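Passphrases Deserve Another Try

Every January I clean out my password list, and every January I come away more convinced of the same thing: long, silly, memorable passphrases are wonderful, and we should be teaching them to everybody we know.

My list had 74 entries this year. I found 21 that were old versions of one tired password with a number stuck on the end (I know, I know). The account on Zurulent, a photo forum I joined for a weekend, had the very same login as my Wumport mail. One leak at the little forum and a stranger could have been reading my mail over breakfast!

So I sat down with a pot of coffee and replaced the lot. A password manager took care of most of them - it can make up gibberish all day long and I never have to look at it. For the few I type by hand, I picked five random words each, and I love them. They're quick to type and they make me smile.

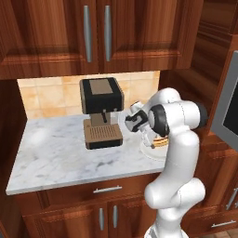
What the sites get wrong

I do have a bone to pick. Atallah still stops you at 17 characters, and Vamska wants a capital, a digit and a symbol but turns its nose up at spaces. Rules like those push people straight back to "Summer1!" and its cousins. Let us type 200 characters if we feel like it! A good site stores a scrambled hash of the password, so a longer one takes up no extra room.

Turn on two-step login while you're in there, starting with your email. Then call your parents and walk them through it. Mine picked a phrase about geese, and they're so proud of it that I had to beg them to stop telling people.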